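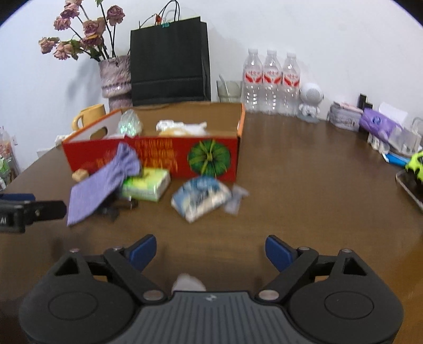

The Second Oboe

Petrică Bratu had played second oboe in the Brunimdale Chamber Orchestra for so long that people in town had stopped asking him what he did and had begun asking him instead whether it was going to rain, on the theory (his own fault, he had started it) that a man who spent his mornings shaving bits of cane could feel the damp coming. He was usually wrong, and they kept asking anyway.

In August the orchestra went quiet. The hall was hot, the first violins went off to the lake, and Petrică sat in his kitchen with the windows open and made reeds. He made good ones and bad ones and a great many that were neither, and he put them all in the same cigar box, which had belonged to his teacher and still smelled a little of the old man's coat.

It was into this kitchen that the telephone rang, a little before seven in the evening, when the soup was just coming up to a simmer.

"Mr. Bratu," said a young woman's voice, "this is Manee Panyasiri. I've written a piece and I think it's for you."

He said there must be some mistake. The first oboe's number was different only in the last digit, and people were always mixing them up.

"No," she said. "I called you. It's for second oboe."

"Second oboe and what?"

"And strings. You stand in front."

He turned the soup off, then, and sat down.

She had heard him, she explained, three winters ago, when the orchestra did the Musance serenade and she was up in the balcony with a cold and a cheap ticket. There was a place in the slow movement where the first oboe has the tune and the second holds one low note underneath it for what feels like half the night. Everybody listens to the tune, of course, that's what it's there for, and she had meant to listen to it too. But she had gotten hold of the low note somehow and couldn't let go, and when it stopped she had felt, she said, as if somebody had gotten up quietly and left the room.

"I remember that note," said Petrică. "I had a terrible reed."

"I wrote it down on my program," said Manee. "The whole piece comes out of it."

The music came in the mail, forty pages of it in a big soft envelope, with "Drolero" written across the top of the first one. He looked for the word in his dictionary, and in his late wife's dictionary, which was better, and didn't find it in either. When he called to ask, Manee laughed and said it was what her grandmother used to call anybody who hummed while doing the dishes. Petrică, who hummed while doing everything, felt that he had been found out.

He practiced all through the hot weather. There were high notes in it, which he had not been asked for in years, and they came out at first like a gate. The neighbor on the left closed her window. The neighbor on the right, a retired mail carrier by the name of Thongdee, opened his wider and pulled his chair up to it, and in the evenings he would call across the fence to say that the bit with the jumps was getting better, or that it had been better yesterday.

The hall in Brunimdale holds 400 people, and on the night it held almost that many, which was a good deal more than the slow season usually brought. Petrică stood in the wings in his black jacket with the reed in his mouth and thought about all the chairs he had sat in, and how he had never once had to decide what to do with his feet.

Then he walked out, and there was the clapping, and there was the first oboe sitting in the back with her instrument across her knees and nothing to play, grinning at him like a girl at a birthday party.

The piece begins low. It is the same note, the one from the serenade, and it goes on for a long time with nothing over it at all. He had worried about that in the kitchen, because what would people listen to? But he breathed in and started it, softly, the way you'd start a story to a child who was nearly asleep, and the cellos came in under him like warm water, and he found that he had plenty of breath and was in no hurry to get to the tune.

Up in the balcony, Manee Panyasiri had her program rolled up in both hands. Old Thongdee, two seats along, leaned over and whispered, a bit too loudly, that the jumps were coming.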